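4.2 Simulated rehearsal of the bench task

Before any programme was run on the arms in the shared workshop at Vellville, it was first run in simulation. The workshop is open to all members and the bench is in use most evenings, so time on the real hardware was limited to one evening session in each fortnight. The simulated bench let us work at home between sessions and bring only finished programmes to the arms.

The model was put together in August on a desktop computer belonging to the workshop. The arms were placed in it using measurements taken with a tape and checked against the mounting plate supplied by Brolard. The task is a plain one: a small object has to be brought to a green square on the table and set down inside it, without touching the other items standing nearby. The layout is drawn up by a short script, which we call Rovard, and is then fixed for the whole of a run.

Views were rendered from more than one position. A view over the table gives the layout and the position of the arm, while a close view at the gripper is meant for the last part of the movement, when the arm itself can hide the target from above. Figure 3 shows renders from the rehearsal.
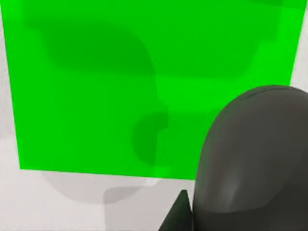
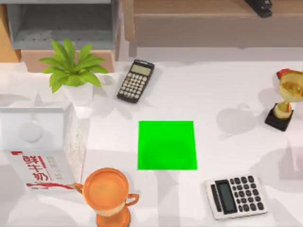
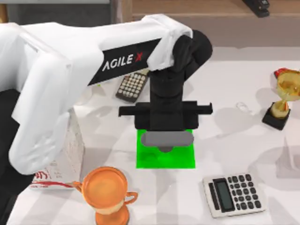

Figure 3. Simulated bench with the green target square: close view with part of the gripper (first), table layout with no arm in view (second), arm over the square with the grey cylinder beneath the gripper (third).

4.3 Runs and scoring

We made 2,066 simulated runs. Of these, 882 used the close view alone and the rest used both views together. A run was scored as a success if the object came to rest wholly inside the square and no other item had moved. Runs in which the object touched the border were scored as failures - a stricter rule than the one we had used in the first build.

Shadows gave more trouble than expected. The first version of the target finder looked for a single shade of green and lost part of the square whenever the gripper's shadow fell across it. We replaced it with the Mishra routine described in section 3, which accepts a range of greens and then fits straight edges to the result. The same 173 layouts were used to compare the two versions, so that any difference could be put down to the target finder and not to where the items stood.

The change took 2 evenings to write and test. No change was made to the lighting in the model, as the lamps over the real bench also throw strong shadows and we wanted the programme to cope with them. The settings used for the comparison are those saved on Oct 31, 2025, and they were left alone for the bench trials reported in section 5.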